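From the Skurano Toy Library: the block problem

Our shape sorters come home missing pieces. In May we emptied every tub in the back room and found 39 sorters, 40 lids and one lid that fits nothing we own. The stray pieces went into a crate marked Sort Later, a phrase that has been doing heavy lifting in this building for years.

Later has arrived. We started with color, on the theory that anyone can tell a blue from a green before coffee. Pairs of the same color go together on the maple board, then get checked against a lid. Stars are the worst. A star from the Namis set will go into a Fletden lid if you lean on it, and it will then stay there until your child is in college.

If you have had a sorter out for more than 30 days, please look under the couch before you bring it back. Look under the other couch too. We don't charge for missing blocks — we just sigh, and the sigh is free. Loose pieces can go through the return slot at any hour, preferably in a bag and without crackers.

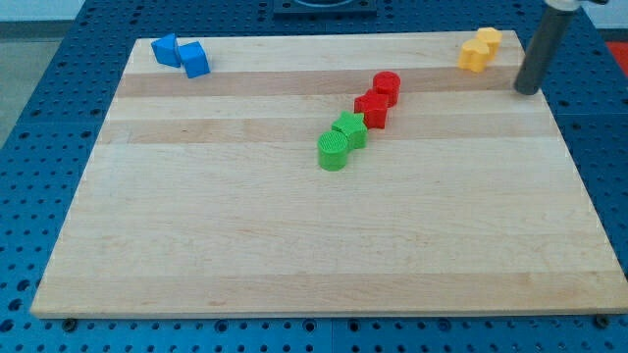
One member wrote back that her family has had a yellow piece in the silverware drawer since last winter, that it has outlived two can openers, and that she would like to know whether it has to come home.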